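4. Care of the Marble Vanity Top and Mirror

4.1 Clear tubes, bottles and soap from the counter before cleaning. Toothpaste left on marble can dull the polish.

4.2 Mix 2 capfuls of Kenari stone soap into 300 ml of lukewarm water.

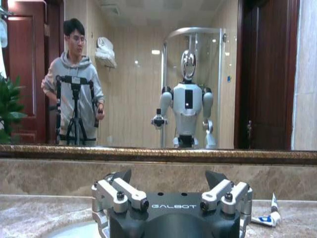 4.3 Wipe from the backsplash toward the sink rim with a soft cloth. Rinse the cloth and wipe again with plain water.

CAUTION: Do not use vinegar, lemon or bathroom descaler on marble.

4.4 Clean the mirror glass last. Spray the cloth - never the glass - so that liquid does not run down behind the frame molding.

Note: Dust the ornate molding of the frame with a dry brush.

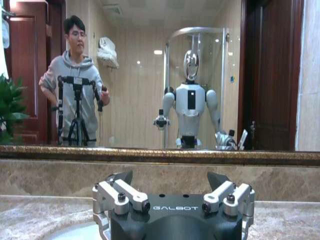

Arlo Bellamy writes that stone soap left a film along the joint between counter and backsplash until he changed the rinse water halfway through. Change it sooner in hard-water areas.

4.5 Dry all surfaces.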